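The Small Plug That Holds the Board Together
Cestholm Review, 24/02/2025

A printed circuit board draws the eye to its chips and capacitors. The people responsible for assembling and servicing such boards at Billolura give equal attention to the connectors at the edge, where power and signals arrive by cable. A plug that stops short of its full depth may pass a first test and fail in service.

The Billolura service record for the past year lists 727 returned control boards. Of these, 169 required no new component. The cable was unplugged, inspected and seated again. 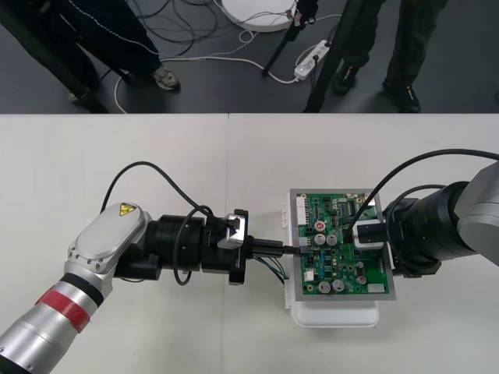 Farías would put the blame further upstream, and wrote to this magazine that most poor connections begin with a wire cut too short, which leaves the plug under a constant sideways pull.

The revised Billolura handling guide, adopted in August, accepts that point. It asks for slack behind every plug and directs that pressure be applied to the housing, never to the wires. The housing should enter the socket straight. Where resistance is felt early, the plug is to be withdrawn and its orientation checked before a second attempt.

Position on the board also matters. Capacitors stand tall beside many sockets and leave little space for a grip. Printed labels help, particularly on power inputs, where an error carries a higher cost than on a signal line. 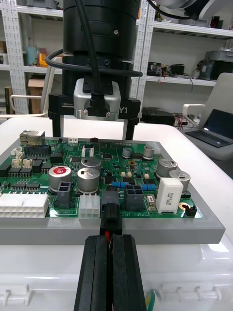

The "48V IN" label marks the power input on the board.

Support is the second concern of the guide. A board pressed at one edge will flex if it is not held, and repeated flexing can crack solder joints. The Ruvora training course devotes 13 hours to connectors, and 10 of them are spent on holding and aligning the board. 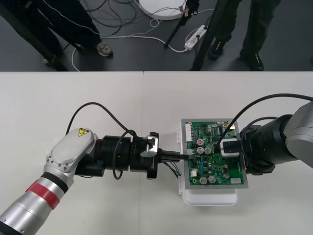
Reading time: 2 minutes

A tray or holder keeps the edges in place while the cable is fitted. A second point of contact on the face of the board can steady it further, provided that the pressure is light and falls clear of fragile parts.

Billolura will review its return figures again once the guide has been in use for a full year.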